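Leltico Home Inventory, User Guide
Section 6: Recording a bedroom or guest room

6.1 Before you start

This section explains how to make a list of the things in one bedroom, put labels on the boxes and bags, and save the list in your Leltico account. You should already have done the set-up in Section 5 (account, language, currency and printer). If the printer is not paired yet, the Print button stays grey and you can not finish step 6.4.

You will need:

- the phone or tablet where Leltico is installed
- the Jutover label printer, charged
- one roll of Jutover labels, narrow size
- clear bags for small items
- boxes with lids, if you want to store the items after recording

Any box with a flat side will do. The Sydorenko boxes in the starter kit have a smooth area on the short side, and the label holds well there. On cardboard with a rough surface the label can lift after some months.

Note: Please record the room in daylight if possible. The colours in the item photos are used by the search, and a yellow lamp can make a white item look cream. You can correct the colour by hand (see 6.5), but it takes time.

Caution: Do not leave the label printer on bedding while it is working. The air openings are on the under side and soft fabric will cover them. Put it on a shelf or a desk.

6.2 Creating the room

1. Open Leltico and press Rooms, then the plus sign.

2. Type a name for the room. Use the name that everybody in the house uses. If you write "Bedroom 3" and your family says "the blue room", they will not find it.

3. Choose the room type. For a bedroom, the programme offers ready-made zones: Bed, Under the bed, Wardrobe, Shelves, Desk, Window. You can delete a zone which you do not have.

4. Add your own zones if needed. For a long shelf unit we recommend one zone for each level, counted from the floor.

5. Press Save. The room now appears with a small open circle. The circle will be filled when every zone is marked as finished.

Note: A zone name can be changed later, but the zone code printed on the labels stays the same. This is correct behaviour. The code is what the programme reads.

6.3 Sorting and recording the items

Choose one zone and complete it before you go to the next one. It is tempting to take everything out at the same time, but then you need a free place for the whole room and it is easy to lose the order.

1. Make a clear surface. Most people use the bed, with a blanket or a sheet on top to protect the bedding from dust.

2. Take the items out of the zone and divide them into groups: clothing, bedding, paper, electrical, health and hygiene, other.

3. Record large items first. Press Add item, take a photo, and type a short name. Two or three words are enough, for example "winter blanket" or "desk lamp".

4. Record small items one by one only if you would look for them by name. If you would not, put them together in a clear bag and record the bag as one item.

5. For a bag, press Add container in place of Add item. Write the contents in the Notes field, separated by commas. The search reads this field also. 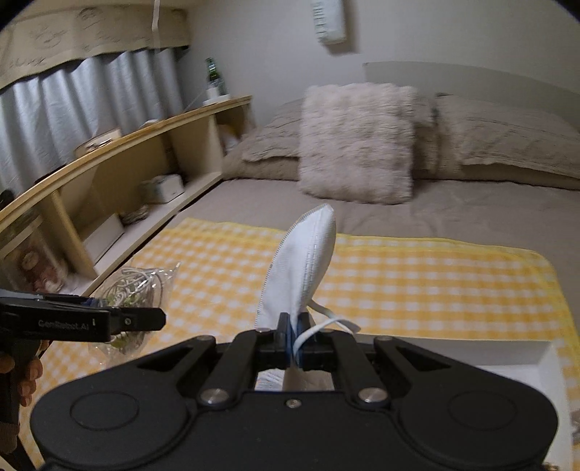
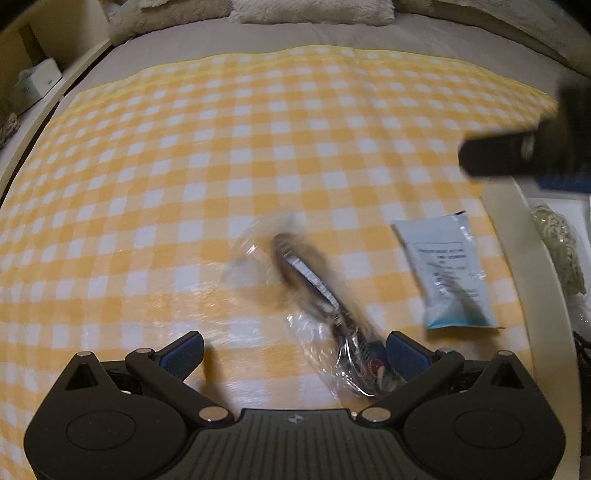 Small items: a folded face mask (first picture) and a long dark object in a clear plastic bag (second picture).

6. Choose the group for each item or container. If you do not choose, the programme puts it in Other, and it will not appear when you filter the list.

7. Press Next item. When the zone is empty, press Finish zone.

Note: Items that have an expiry date (medicines, creams, batteries, some filters) have an extra field called Use by. Month and year are sufficient. If you enter March, the reminder comes on the first day of March, in the morning.

Caution: Do not record medicines in a container together with other things. The reminder belongs to the container, and the programme can not know which item inside is the old one.

6.4 Printing and attaching the labels

1. Turn on the label printer and wait for the steady green light. A blinking light means it is still searching for your phone.

2. In the room view, press Labels. The programme shows every container which has no label yet.

3. Untick the ones you do not want to print now.

4. Press Print. The labels come out in the same order as the list. Please keep them in this order, it makes the next step quicker.

5. Clean the side of the box with a dry cloth and press the label on it for 10 seconds.

6. For bags, attach the label near the closing, where the plastic is flat. If the bag is creased, the code may be difficult to scan. In this case fold the label over the top edge like a small flag.

7. Scan each label one time with Leltico. The container gets a tick. Without this scan the label is printed but not active.

If the printer stops in the middle of a roll, open the cover, pull out the last label by hand and close the cover again until you hear a click. The printing continues from the label where it stopped. Do not pull labels backwards through the rollers.

6.5 Correcting mistakes

To change a name, group or colour, hold your finger on the item and choose Edit.

To move an item to another container, choose Move and scan the label of the new container. The old place is kept in the history, so you can check later where it was.

To remove an item you have sold, given away or thrown out, choose Retire. We advise not to use Delete, except for double entries. A retired item can be brought back, a deleted one can not.

6.6 Saving and sharing the room

Leltico saves on your device after each item. To see the list on a second device you need Skeltutness, our backup service. It is included in the household plan.

1. Press Settings, then Backup, and turn on Skeltutness.

2. Wait for the message "Room is up to date". The first backup of a room with many photos can be slow. Keep the programme open until it is finished.

3. To share the room, press Share and type the email address of the other person. Choose View only or Can edit.

Note: A person with View only can scan labels and search, but can not move items. If your children help you to tidy, they will need Can edit.

Questions about this section can be sent from the Help page. Please write "Section 6" in the subject line and it goes directly to Senan Doherty, who maintains this guide.

Continue to Section 7 for kitchens and pantries.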